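Ein Eimer braucht einen Beutel, und der Beutel braucht Platz
Von Aarne Heiskanen

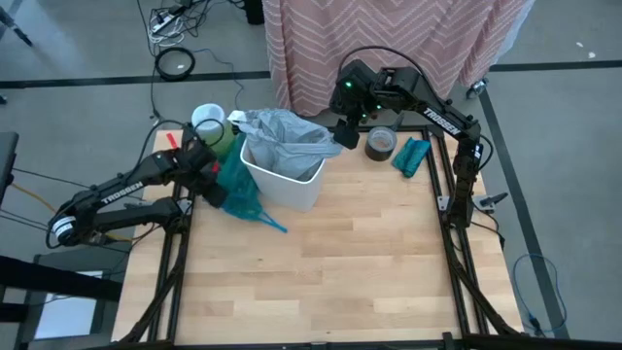 Muss man in einen kleinen Papierkorb überhaupt einen Beutel einlegen? Wer auch Feuchtes hineinwirft, Teebeutel etwa oder den Apfelrest vom Nachmittag, sollte es tun, und wer ausschließlich Papier wegwirft, kann es mit gutem Gewissen lassen.

So weit die kurze Antwort, und ich könnte es dabei bewenden lassen, wenn mich die Sache nicht seit Jahren beschäftigte. Ich gehöre zu den Menschen, die beim Besuch in fremden Wohnungen einen Blick in den Abfalleimer werfen, heimlich natürlich und ohne böse Absicht. Man erfährt dabei viel über einen Haushalt. Die einen ziehen den Beutel so stramm über den Rand, dass er beim ersten Kaffeefilter reißt, die anderen lassen ihn locker hineinfallen, und nach zwei Tagen liegt er unten am Boden unter allem, was er hätte auffangen sollen.

Ich bin ein Anhänger des großzügigen Überschlags. Der Beutel darf ruhig eine Nummer größer sein als der Eimer, er darf über den Rand hängen und sich an einer Ecke bauschen, und wenn das jemanden stört, dann soll dieser Jemand bitte selbst den Müll hinuntertragen. Meine frühere Nachbarin Qistina Goh, mit der ich in Pundovton drei Jahre lang Wand an Wand gewohnt habe, war da strenger. Sie drehte den überstehenden Rand zu einem Wulst und klemmte ihn so unter die Kante, dass man von außen nichts mehr sah. Hübsch war das, zugegeben. Nur dauerte es jedes Mal seine Zeit, und an Regentagen, wenn ohnehin alles länger dauert, stand ihr Eimer dann doch nackt neben dem Schreibtisch.

Überhaupt die Frage des Aussehens! In den Einrichtungsheften, die meine Schwester mir im Mai dagelassen hat, kommt kein einziger benutzter Papierkorb vor. Es gibt geflochtene Körbe und welche aus Filz, alle wunderbar leer, und man fragt sich, wo diese Leute ihre Quittungen lassen. Mir ist ein schlichter weißer Eimer lieber, eckig, damit er sich an die Wand schieben lässt, und mit glatten Wänden, über die man mit einem feuchten Lappen gehen kann. Rund ist eleganter, ja, aber hinter einem runden Eimer sammelt sich in der Zimmerecke all das, was danebengegangen ist - und es geht erstaunlich viel daneben, besonders wenn man wie ich vom Sessel aus wirft.

Zur Farbe des Beutels habe ich ebenfalls eine Meinung, auch wenn mich selten jemand danach fragt. Die ganz schwarzen mag ich im Zimmer nicht, sie machen aus jedem Eimer ein Loch. Ein durchscheinendes Grau ist mir am angenehmsten, man sieht gerade genug, um einen versehentlich weggeworfenen Schlüssel noch zu erkennen. Faraji Owino, mit dem ich mich über solche Dinge herrlich streiten kann, schwört auf alte Einkaufstüten mit Henkeln, am liebsten bunte. Er hat einen ganzen Vorrat davon, und das Argument mit den Henkeln ist ja wirklich gut: Man knotet sie zusammen und geht. Eine Tüte, die schon einmal Brot und Milch nach Hause getragen hat, darf am Ende auch noch den Abfall hinaustragen, das finde ich sogar ausgesprochen anständig. Leider passen ihre Öffnungen selten über einen eckigen Rand, und was bei ihm ordentlich sitzt, rutscht bei mir nach einer Stunde hinein.

Wogegen ich mich aber wehre, ist das Festkleben. Ich habe Haushalte gesehen, in denen der Beutel mit Klebeband am Eimer befestigt war, rundherum, wie ein Paket nach Übersee. Das hält natürlich. Es hält auch dann noch, wenn man den vollen Beutel endlich herausnehmen möchte, und die Klebereste behält man für immer. Ein breites Gummiband leistet dasselbe und lässt sich hundertmal wiederverwenden.

Meine eigene Gewohnheit ist übrigens, zwei frische Beutel gefaltet unten in den Eimer zu legen, unter den eingehängten. Wenn der volle draußen ist, liegt der nächste schon bereit, und ich muss nicht erst in die Küche laufen, wo mir garantiert etwas anderes einfällt und der Eimer bis zum Abend vergessen bleibt. Faraji hält das für übertrieben. Er hat seine Tüten ja auch alle in einer Schublade, die seit dem Winter nicht mehr richtig zugeht.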